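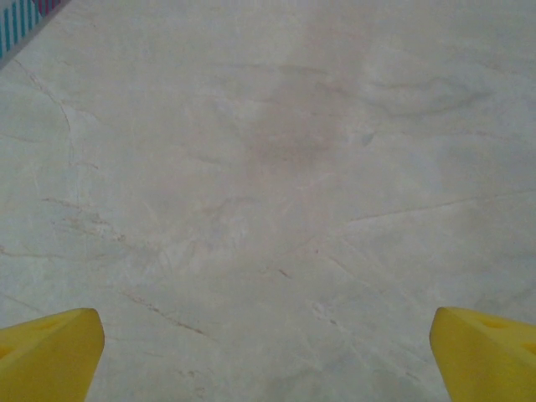
Most people at Goment would tell you the dull tries are worth as much as the good ones, and after a Friday afternoon at their workshop I'm starting to believe it. I'd gone along expecting whirring arms and a bit of showing off. What I got was a lot of patient people, a kettle that never stopped, and a gripper with bright yellow fingers going down over a pale, marbled worktop, again and again.

The project is called Onar, and it's all about collecting examples. Somebody guides the arm through a small household job, the camera by the gripper records the lot, and the recording goes into a pile that the learning system (they call it Prarkel, don't ask me why) will study later. Each person does a stint of 85 tries and then hands over, usually with a groan and a shake of the wrists. The target for this round is 120 hours of recordings, and they'd like to be there by the end of August.

I had a go myself! It's much harder than it looks. My first try at picking up a plastic cup ended with me chasing it slowly across the top like a dog with a balloon, and I assumed they'd bin it. They kept it. Clumsy tries get a label of their own, so the system can learn what going wrong looks like as well.

There are 2 stations running at the moment, and a third is on its way once the new desks turn up. Goment also wants more people to come and drive the arms, left-handers especially, as they're short of those. Sessions are held upstairs at the Sun building and start at 5 in the evening, so you can come straight from work. You don't need any experience, tea is free, and you should probably wear short sleeves, as it gets very warm up there.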